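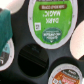
DREKBRIDGE, August 10, 2024 - The Helton Center has opened a self-service coffee station in its second-floor break room, replacing the shared pot that had served staff and visitors in the east wing.

Single-serve pods are kept in a dark gray holder with round recesses, so that varieties can be identified by their lids. The opening selection includes dark, medium and decaffeinated roasts. Facilities Services placed a first order of 1000 pods, which is expected to last through September. 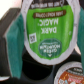

A Green Mountain Coffee Dark Magic pod at the Helton Center coffee station.

The station is open to all employees and registered guests during building hours. Users are asked to take no more than 2 pods per day and to return unopened pods to the holder with the label facing up.
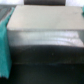 Used pods should be placed in the collection bin beside the sink - foil lids may be left on. The counter will be wiped down each morning and evening by building staff.

Departments wishing to request additional varieties may do so in writing through the Facilities Services office. Pods for meetings of over 65 people must be ordered separately, with one week's notice.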